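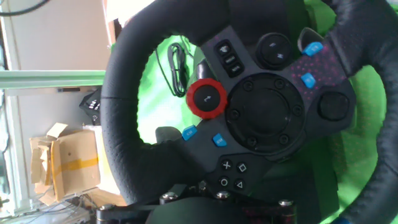 Trirnora cherche conseiller(ère) de vente jeux et loisirs -- magasin de Jolanmont

Imprimer cette page | Envoyer par e-mail

Poste à pourvoir en mars, CDI, temps plein (temps partiel possible, à voir ensemble). Magasin de Jolanmont, rez-de-chaussée de la galerie Clokton, à 2 minutes à pied de l'arrêt de bus.

On vend des jeux vidéo neufs et d'occasion, des consoles, des volants et pédaliers, des jeux de société, un peu de maquettes aussi. Clientèle très mélangée : des habitués qui connaissent le rayon mieux que nous, des grands-parents avec un titre griffonné sur un bout de papier, des ados qui veulent revendre trois jeux pour en acheter un.

Le travail :
- accueil, conseil, caisse
- reprise des jeux d'occasion (contrôle du disque, de la boîte, cotation dans le logiciel)
- mise en rayon, étiquettage, réassort
- réception des livraisons le matin, vers 8 h, cartons parfois lourds
- préparation des commandes internet à retirer en magasin
- un coup de main pour les soirées jeux, une fois par mois, jusqu'à 22 h -- heures récupérées

Profil : première expérience en vente appréciée, pas obligatoire. Il faut aimer parler aux gens, savoir rendre la monnaie sans paniquer, et supporter décembre. Être joueur, oui, mais pas besoin de tout connaître. Si vous êtes plutôt jeux de société tant mieux, c'est le rayon où on manque de monde. Anglais de base pour les fournisseurs. Permis non demandé.

Pas de diplôme exigé. Formation en interne les premières semaines, en binôme avec un ancien. La cotation des occasions s'apprend sur place, comptez presque 100 reprises avant d'être à l'aise.

Conditions : salaire selon expérience, 13e mois, remise personnel sur tout le magasin sauf précommandes, titres-restaurant. Deux jours de repos par semaine dont un fixe. Pas d'ouverture le dimanche, sauf les deux derniers avant Noël. Congés d'été à poser avant fin avril, merci de nous dire dès l'entretien si vous avez déja quelque chose de réservé.

Pour postuler : CV + quelques lignes (pas une lettre de deux pages) à déposer en caisse ou par courrier, à l'attention de Stelios Kouris, Trirnora, 47 rue Olatunji, Jolanmont. Indiquer la référence 131 sur l'enveloppe, sinon ça part avec les factures. Préciser aussi vos disponibilités et la date à laquelle vous pouvez commencer.

Entretiens au magasin, le matin avant l'ouverture. Une demi-heure de discussion puis un petit tour en rayon. Essai d'une journée, payé, pour les personnes retenues. Réponse à tout le monde, même négative, mais soyez patients -- on est en plein inventaire.

Candidatures déjà envoyées l'automne dernier : merci de les renvoyer, on n'a pas tout gardé.

Contact | Mentions légales | © Trirnora, tous droits réservés | Haut de page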